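What I Saw at the Open Day in Plimbridge

In April I went to the open day of Furkevex, in the old dairy building in Plimbridge. My neighbour gave me her ticket. I am not an engineer. I worked 25 years in hotel housekeeping, first as a room maid and later as a supervisor, so I have made more beds than I like to remember, and I went there with an opinion already in my pocket.

The opinion was that a robot will never make a bed. I came home with a different one, and it is less comfortable.

The visit began with a short talk by Saoirse Flanagan. She told us that the robot, which they call Balden, learns from people. A person takes a gripper in each hand and does the housework with these instead of with the fingers, and a camera on the gripper records everything. She said they had 771 recordings of bedroom work and that 335 of them were good enough to use. I liked that she gave us the second number. At my hotel we did not tell the guests how many rooms failed the inspection.

Then we could try. I took the grippers, which are heavier than they look, and I was asked to fold a pillowcase. It took me very long. I have folded pillowcases in the dark, while talking, while angry at my manager, and now I was like a child with mittens. With only two fingers on each hand you cannot feel where the hem is. You must look for it.

The young people beside me laughed, in a kind way, and Mwajuma Muli, who was guiding our group, showed me how to take the cloth by the corner and let the weight of it do the opening. It is the same trick I taught to new maids. She had found it alone, after weeks of practice, and it made me a little sad that in all that time the company had not asked one housekeeper.

This is my main complaint. The people who make these machines speak of housework as "simple tasks". On the wall there was a poster with these words. If it is simple, why do they need hundreds of recordings, and why are more than half of them thrown away? The work was always difficult. It was only paid as if it was simple.

I do not want to stop them. My knees would have been glad of a Balden at four in the afternoon, with the last rooms still to do. But I think the hands that teach the machine should be paid as teachers, and their names should be written somewhere. I said this to Ms Flanagan at the door and she wrote it in her notebook. My old colleagues at the Sisay hotel say I was too polite.

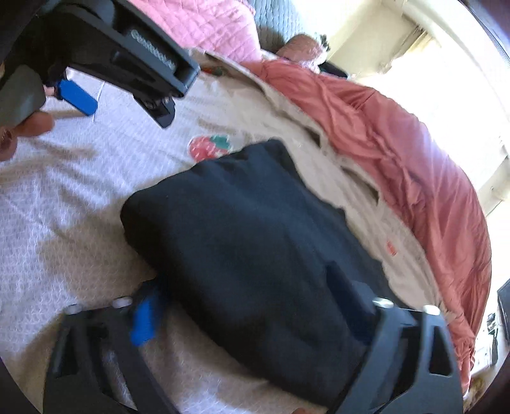
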